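Apprendre aux robots à voir le plastique transparent

Par Anastasia Athanasiadis

Les robots de manipulation savent depuis quelques années plier un torchon ou ranger des tasses. Devant une boîte en plastique transparent, leurs résultats s'effondrent. Les caméras de profondeur mesurent ce qui se trouve derrière la paroi, les reflets changent à chaque mouvement de tête, et la pince se referme trop tôt ou trop tard. L'équipe d'Ifigeneia Theodorakopoulos, chez Fundach, travaille sur ce problème et a présenté en juillet une méthode qu'elle appelle Hotine.

Le principe tient en peu de mots. Au lieu de piloter un robot à distance, une personne tient une pince dans chaque main et exécute elle-même la tâche. Le système enregistre la position des pinces, l'ouverture des mâchoires et les images prises à hauteur de tête. Un modèle est ensuite entraîné à reproduire les gestes à partir des images, puis transféré sur un robot à deux bras.

Cette façon de collecter des données existait avant Hotine. Ce que l'équipe a changé, c'est le contenu des démonstrations. Dans la plupart des jeux de données, l'opérateur va droit au but : il approche, saisit, déplace, lâche. Or, avec un objet transparent, une personne ne procède pas toujours ainsi. Elle penche un peu la tête pour faire glisser un reflet le long d'une arête, elle touche la paroi du bout des doigts avant de serrer. Les chercheurs ont demandé à leurs opérateurs de conserver ces gestes et même de les marquer nettement.

« Pendant longtemps, nous avons coupé ces passages au montage, raconte Ifigeneia Theodorakopoulos. On les prenait pour des hésitations. Un modèle entraîné sur des séquences trop propres n'apprend pas à vérifier où se trouve la paroi. »

Le protocole compte 24 tâches, toutes exécutées à deux mains : soulever un couvercle, écarter deux boîtes emboîtées, faire pivoter un bac, déposer un petit bac sur un autre. Chaque tâche est filmée sous trois éclairages. Les démonstrateurs sont au nombre de 9, et 4 d'entre eux n'avaient jamais tenu ce genre de pince. L'équipe tenait à cette proportion, car les habitués finissent par bouger tous de la même manière.

La comparaison a été menée sur un banc à deux bras fourni par l'atelier Stergiou. Un premier modèle a reçu les démonstrations complètes, un second les mêmes démonstrations privées des gestes de vérification. Le second échoue surtout à l'approche : la pince heurte la paroi ou se ferme dans le vide à quelques millimètres d'elle. Le premier ralentit avant le contact, corrige sa trajectoire et réussit nettement plus souvent, y compris sous un éclairage absent de l'entraînement. Il est aussi plus lent, ce que l'équipe reconnaît sans détour.

Les postes de collecte, eux, restent simples. Une table, un objet, deux pinces reliées par câble, et un opérateur qui repart de la même position avant chaque essai, mains posées de part et d'autre de l'objet.

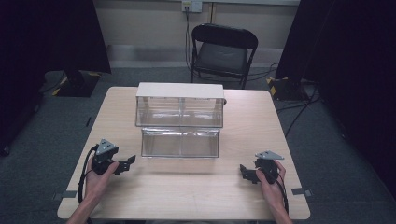

Cette position de départ a demandé plus de réglages que prévu. Si les pinces commencent trop loin l'une de l'autre, une partie des démonstrations se passe en déplacements inutiles, et le modèle y consacre une part de sa capacité. Trop près, elles masquent les arêtes basses, qui sont souvent les plus lisibles. Fundach a fini par fixer une consigne écrite, relue à voix haute au début de chaque session.

Reste la question des couvercles opaques. Une surface claire et mate posée sur un volume transparent donne au modèle un repère facile, et il a tendance à s'y accrocher. Quand on retire le couvercle, la précision baisse. Ifigeneia Theodorakopoulos y voit la principale faiblesse de ses résultats actuels et prépare une nouvelle série de démonstrations où les repères de ce type seront retirés en cours de tâche.

La société Dekby, qui fabrique du matériel de rangement pour laboratoires, a demandé à tester la méthode sur ses propres bacs. Les essais porteront sur des contenants vides dans un premier temps. Les contenants remplis posent un problème différent, car ce qu'on voit à travers la paroi bouge dès qu'on les soulève, et les démonstrations disponibles n'en tiennent pas compte.

Fundach prévoit de publier les données en même temps que l'article complet. Les enregistrements comprendront les essais ratés, avec une indication du moment où l'opérateur a perdu le contact.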